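Kirstin Laing has been mending and refinishing tables for other people since she left her job at a flooring store. She works out of a rented unit behind a tire shop, under the name Wumbei, and takes in 200 pieces in a normal year. Most of them are kitchen and dining tables. I spent an afternoon with her in March to ask about the furniture people bring in and what they expect to get back.

The first thing she wanted to talk about was water.

"People think it's the big spill that ruins a table," she said. "It's the small one that sits there. You put a glass down, you go to bed, and in the morning there's a ring. Or it's the same wet sponge in the same spot for six years."

White rings, she explained, are usually moisture caught in the finish, and many of them can be fixed without stripping anything. Dark rings have gone down into the wood. She charges differently for the two and tells customers which kind they have before they unload the car, if they can send her a clear photo.

"A white ring might take me twenty minutes. A black one, I may be sanding the whole top, and if it's veneer I may not be able to sand at all. That's when I have to tell them no."

She says no a lot. A thin veneer that has already been sanded once is the usual reason. She keeps a stack of offcuts by the door to show people how little wood there is to work with. 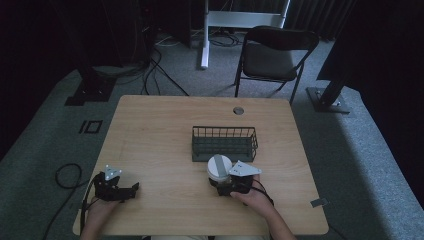 Laing learned the trade from Kastriot Obradović, who ran a repair shop for decades and let her sweep floors for three months before he gave her a scraper. He cared most about pale woods. On a light top with a fine grain, like the wooden table with the rounded corners shown here, every mark left by a cup stands out, and so does every careless repair. "Kastriot used to say anybody can hide a mistake in walnut," she said. "He'd give me maple and birch to practice on. I hated it. You get one patch slightly too yellow and you can see it from the street."

He also taught her to ask how a table is used before she picks a finish. She still does this, and she said the answers are often wrong. Customers describe the table they meant to have. They say it is for dinner with guests, and then it comes out that the kids do homework on it, the cat sleeps on it and somebody cuts bread straight on the top.

"I had a woman, Jayanthi Joseph, she won't mind me saying, who wanted a wax finish on a table that four people eat at three times a day. I told her she'd be back. She was back in ten weeks. We put a hard oil on it and I haven't seen the table since, but she sends me her neighbors."

Wax looks good and feels good, Laing said, and she uses it on side tables and chests. For anything that gets wiped down every day she prefers a hardwax oil, two thin coats, with a full week before anyone puts a wet dish near it. The week is the hard part.

"They'll call me on day three. 'Can we use it yet?' No. Eat on the couch."

I asked what a full refinish costs. She charges $400 for a four-seat table with a solid top, and $300 if the customer is willing to leave the legs alone. The legs take longer than people expect, especially if they are turned. She once spent two days on the legs of a table that its owner had bought at a yard sale, and she didn't raise the price because she had already quoted it - she now asks for photos of the legs too.

The most expensive job she has done came to $2,000, for a long table with leaves that had been stored in a damp garage. Two of the leaves had warped. She flattened one and made a new one to replace the other, and matching the color took most of a month.

"I wouldn't do it again for that money," she said. "I liked doing it, though."

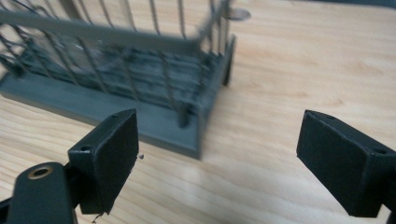

Her advice for people who don't want to pay her is short. Wipe up water when you see it. Put something under plants. Don't use spray polish, which builds up and makes later repairs harder. If a finish feels rough or looks gray in one place, have it looked at then and don't wait until it has spread across the top.

She has no strong feelings about coasters. "If you'll use them, fine. Most people own a set and it lives in a drawer."

Laing is thinking about taking on a second person. Ailbhe Lenihan, who did upholstery next door until last fall, has been helping two mornings a week and is good with color. The unit is too small for both of them to sand at once, so one works on the bench while the other answers the phone or drives out to pick things up.

When I left, there was a drop-leaf table waiting by the roller door with a dark stain across one leaf. Laing had already told the owner it would not come out completely. He wanted her to try anyway, and she planned to start on it the next morning.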